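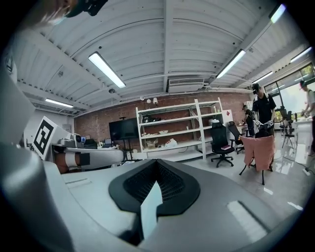 白い波板の天井と梁

折板屋根の下の部屋、雨音がうるさい。安く何とかする方法ありますか

投稿者:Gadanden
2019年5月19日

平屋の建物を借りて作業場にしてます。広さは80平米。天井板がなくて、屋根の波板がそのまま見えてる造りで、色は白。太い白い梁が奥の壁のほうへ通ってる感じです。

困ってるのは雨の音。小雨なら我慢できるけど、本降りだと電話の相手の声が聞こえない。スマホの騒音アプリで測ったら71デシベル出ました(アプリなので正確かは不明)。あと夏の暑さもやばそう。去年の入居が秋だったので夏はまだ未経験です。

賃貸なので大がかりな工事は無理。大家さんには「穴を開けなければ相談にのる」と言われてます。予算はできれば19万円以内。

ホームセンターで見た吸音スポンジを天井に貼れば効きますか?それとも屋根の上に何か敷くほうがいい?DIYは棚を作ったことがある程度です。梅雨までになんとかしたい。よろしくお願いしまう。

Flolten さんの回答

スポンジはやめといたほうがいいです。うちも倉庫で同じことやって失敗した。

雨音って、雨粒が鉄板を叩いて板が震えて鳴ってるので、下から軽いスポンジを貼っても震えはほとんど止まらない。部屋の響きは減るから、話し声は少し聞きやすくなる。でも雨そのものは普通にうるさいまま。しかも両面テープは夏の熱で糊がだれて、朝来たら床に落ちてました。全部。

効くのは順番でいうと

・屋根の上側に遮熱・制振のシートか塗料(業者仕事)
・板の裏に制振材を直貼り。重さがあるやつ
・梁の下に天井を組んで、グラスウールを載せる

賃貸なら三つ目が現実的かと。ただ穴なしだと、梁をクランプ金具で挟んで吊ることになるので、耐荷重は必ず大家さん経由で確認を。鉄骨の梁なら使える金具が売ってます。梁が木だったり、化粧カバーで中身がわからない場合はまた別の話。照明の配線をまたぐなら電気屋さんも必要。

うちは仕事机の上だけ、4枚分のパネルを吊りました。全面やらなくても、電話する場所だけ囲えばだいぶ違います。費用は材料だけなら予算内でいけた。足場代がかからない高さならの話ですけど。

追記:グラスウールは袋入りのを。裸のやつは切るとチクチクして後悔します。マスクと手袋もね。

Didell さんの回答

耳栓

King-fai Cheng さんの回答

屋根関係の仕事をしてます。上の方の説明でだいたい合ってますが、結露のことが抜けてるので補足。

折板の裏に断熱材が何も貼られてないと、冬に裏側が結露します。そこへ隙間だらけの断熱材を載せると、湿気が上に抜けて冷たい鉄板に当たり、水が垂れて断熱材がぐっしょり、カビ。これで呼ばれることが毎年ある。なのでまず、今の屋根の裏に薄いフェルトか発泡のシートが付いてるか見てください。脚立に乗って指で押せばすぐ分かる。柔らかければ裏貼り材あり。カチカチなら鉄板のまま、塗装だけ。

裏貼りなしだった場合
室内側に防湿シートを切れ目なく張って、天井裏は換気を確保。素人さんだと防湿の継ぎ目がまず甘くなるので、気密テープはケチらないこと。

裏貼りありの場合
多少ましです。それでもこの音なら、屋根の固定ボルトの緩みも疑ったほうがいい。緩んでると雨でも風でもビビります。71という数字はアプリなので何とも言えないけど、晴れて風の強い日にカタカタ鳴るようなら緩みの可能性あり。これは建物の不具合なので大家さん負担で直せるかもしれない。先に聞いてみて下さい。

屋根には自分で登らないように。採光用の樹脂板の上に乗って踏み抜く事故が多いです。

夏の暑さは遮熱塗装が楽ですが、これも大家さんの持ち物なので要相談。塗る前に洗浄と錆止めが必要、ここを省いた見積もりは安くても避ける。

Gadanden さんのコメント

みなさんありがとうございます。さっき押してみたらカチカチでした…。風の日のカタカタも心当たりあり。とりあえず大家さんに電話してボルト見てもらえるか聞きます。パネルはそのあと、机の上だけで検討。Floltenさん、使ったクランプ金具の型番もし分かれば教えて下さい。

Flolten さんのコメント

箱捨てちゃった。週明けに倉庫行くので刻印見てきますね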